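Teaching a pick by hand: guide the arm or use the remote?

Liltance
We're teaching our arm to sort small parts between trays and I'm hooked! 38 demos so far, all hand guided. Should I switch to remote control?
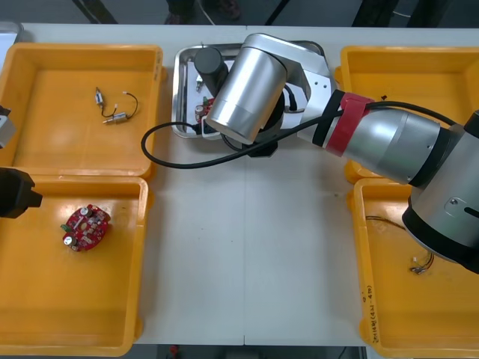 Stavel
Hand guiding is brilliant for learning what the arm can reach, so don't feel those demos were wasted. For the fine stuff I'd go remote, as your own hands stay out of the camera view. Watch your cable too. With a loop as wide as the one lying out over the white tabletop, I'd start every demo with the slack on the same side. We did 549 by remote and the last 100 were heaps smoother!

Bretar
remote, definitely. more fun too

D'Souza
Do both! Guide it by hand to the spot above the part, save that, then do the last bit on the remote using the wrist view. Go slowly and pause before you close. I love this bit, you really start to see the way the gripper does. 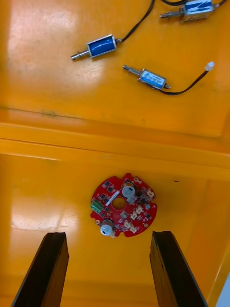 Wrist view, fingers open either side of the round red board.

Mix up where the part sits in the tray between demos as well. Good luck!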